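March 8, 2022

Project diary, Surkel manipulation program, Drusstead site

The day was given over to demonstrations by hand in the laundry room. The remote-control station was left switched off until mid-afternoon so that all operators could complete their turn with the hand-guided method first. The order of work had been set by Fouzia Paracha on Friday and was followed with one change, noted below.

The task under demonstration is the one agreed with Pai at the start of the year. The gripper is brought to the door of the front loader, the door is opened, one article at a time is taken from the basket and placed in the drum, and the door is closed. The operator moves the arm directly, with the motors slackened, and the joint positions are recorded together with the view from the wrist. A demonstration is accepted only if it runs from start to finish without the operator letting go of the arm.

The first session began late. The arm felt heavy at the shoulder joint and two operators remarked on it independently. The gravity compensation had been set for the old finger set, and the figure was corrected before any recording was kept. I have entered this in the maintenance log as well, and have asked that the setting be read aloud at the beginning of each session from now on.

By noon the operators had settled into a steady pace. The principal difficulty remains the door. People open a washer door with a hooked finger and a slight turn of the wrist, and they do it quickly, without noticing. When the same motion is made through the arm, the wrist camera swings away from the handle at the moment it is most needed. Ms. Paracha asked each operator to slow down at this point and to hold still for a moment before pulling. The recordings made after that instruction are noticeably cleaner to review, though the operators found the pause unnatural and one said that it made her forget which way the door swung.

Soft items continue to be troublesome. The towels present no concern. The thin pillowcases slip between the fingers if they are taken at the hem, and the operators were told to take them from the middle of the pile, accepting that the cloth will hang unevenly on its way to the drum. It was agreed that failed grasps which are corrected within the same run should be kept. The learned controller will meet the same failures, and a record of how a person recovers from them is of value. Runs in which the article is dropped on the floor are to be set aside in a separate folder and not deleted.

The change to the order of work was as follows. The basket was to have stood in one marked position all day. At the suggestion of the Jistero representative it was moved after lunch, and demonstrations were taken with the wrist approaching at a tilt. I had some reservations - the tilted approach is harder to teach to new operators - but the request was reasonable and the afternoon recordings will give us something to compare.
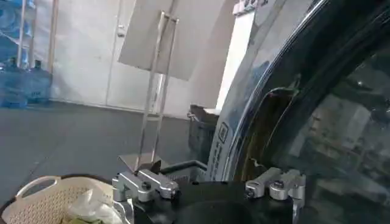
Wrist view at the laundry machine, basket at lower left.

Remote control was taken up at the end of the day. Seven demonstrations were attempted and six accepted. The operators sat at the desk in the adjoining office and worked from the wrist view and one fixed view. All were slower than by hand. The delay in the link was small but could be felt when closing the fingers, and there was a tendency to squeeze too early. On the other hand, no one's arm or sleeve enters the recording under this method, and that has been a standing complaint from those who prepare the data.

The total for the program now stands at 1563 accepted demonstrations, of which 135 were made by remote control. The balance is not what was proposed, and I have written to Surkel to say that the remote portion should be increased before the July review. More desk time will be needed, and probably a second trained operator for the afternoons.

Matters carried forward: replacement of the worn finger pads; a written note for operators on the pause at the door; a decision on whether emptying the machine is to be taught as a separate task or as the same task in reverse. Ms. Paracha favours the former. I am inclined to agree, but will wait until the first training results have been seen.

Room locked and keys returned to the front office.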